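Home | News | Workshops | Find us | Contact

Wurnau repair evenings are back in January, and we've got more room

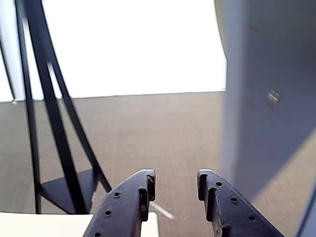

What does it cost to bring something in? Nothing at all, though you'll pay for any parts, and there's a tin by the door if you feel like dropping a coin in for the tea.

I'm Silvia Charvát and I run the repair evenings at the old Šindelář shop, which I'm thrilled to say we've kept for another year! We mended 182 things last year (lamps, toasters, a great many zips) and turned away far too many people at the door, so from January we're opening at 6 pm and going through until nine, with 27 places you can book ahead.

Marcela Hudec is back on the sewing machines and Murray Bolger has agreed to do clocks, which I've been pestering him about since spring. Please don't bring microwaves. We can't open them safely and I hate saying no when you've carried one up the hill.

Booking is by phone or at the counter, two items per person. Press are welcome to come along any evening, just ask for me.

Comments

Gudrun T.: Is there parking at the back still?

Silvia: Only for unloading, Gudrun, use the one by the school.

v_simko: My mum's radio is still going since you fixed it. Will bring the other one.

Ines: do you do umbrellas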